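Rechercher un article, une marque OK

Thermoscelleuse Jumis, testée deux mois dans une cuisine trop petite

17 avril 2022, par Itzel Villaseñor

Bon. Je cherchais un truc pour fermer les sachets. Pas une machine sous vide, j'en ai déjà eu une, revendue, trop grosse, bruyante, des rouleaux hors de prix. Juste de quoi refermer le café, le riz, les graines, les biscuits des petits. Jusqu'ici : pinces à linge. Et mites alimentaires en octobre, deux placards vidés, merci bien.

Donc la Jumis de table, 21 euros chez Fesness, livrée avec un joint de rechange et une notice en quatre langues (le français est approximatif, « appuyer le sac avec tendresse »). Câble court, ça m'agace déjà. Posée à côté du grille-pain elle tient, ailleurs il faut une rallonge.

Premier essai, sachet congélation basique. Nickel. Deuxième essai, même sachet, réglage trop fort, plastique fondu collé sur la bande. Dix minutes à gratter. La molette va de un à huit et rien dans la notice ne dit à quoi ça correspond. J'ai fini par coller un bout de scotch avec mes réglages : deux pour le congélation, quatre pour le riz, six pour le café. Le sept et le huit, jamais servis.
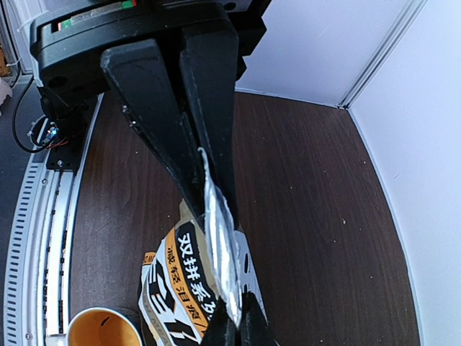 Le vrai test pour moi c'est les emballages du commerce, ceux qu'on ouvre et qu'on ne referme jamais. Papier kraft doublé : ça marche une fois sur deux. Plastique transparent des pâtes : très bien, cordon propre, on peut tirer dessus. Et puis l'alu des paquets de snacks, la plaie. Quand le bord du haut est argenté et tout froissé, tortillé comme sur la photo, la mâchoire ne plaque pas partout et il reste des petits canaux d'air. Il faut lisser avec l'ongle ou le dos d'une cuillère, couper la partie moche aux ciseaux, ensuite seulement souder. Deux passages, réglage cinq. Pénible pour trois chips, valable pour un gros paquet.

Côté tenue dans le temps, bonne surprise. Café soudé le premier jour, rouvert trois semaines après, encore de l'odeur. Les noix pareil. Les biscuits un peu mous mais je les avait laissés ouverts une nuit avant, donc pas la faute de la machine.

Ce qui m'énerve : le voyant. Il s'éteint trop vite, on lève le bras, c'est encore chaud, la soudure s'ouvre. Attendre deux secondes de plus — habitude à prendre. Et les patins dessous glissent sur le stratifié, j'ai mis un torchon plié.

Comparée à la Jaiswal de ma sœur, 109 euros, avec coupe-sachet intégré et soudure double : oui la sienne est mieux. Plus large aussi. Mais elle vit dans un carton en haut de l'armoire, et la mienne sert tous les jours. La petite à piles Cultismont, essayée aussi, à oublier, elle mange les piles et fait des trous.

Verdict : je garde. Bien pour le plastique, moyen pour l'alu, câble ridicule. Pas pour ceux qui congèlent un demi-cochon, évidement.

Note : 7/10

Commentaires (3)

Keegan Leclerc
Même modèle, le joint a lâché au bout d'un an. Celui de rechange se monte facilement, garder le petit tournevis.

maminou
Et pour les sachets de soupe avec du liquide dedans ? J'ose pas.

Itzel Villaseñor
@maminou liquide non, ou alors debout au bord du plan de travail et bien essuyer le haut avant. J'en ai mis partout une fois.

Contact — Mentions légales — © 2022 Tous droits réservés — Haut de page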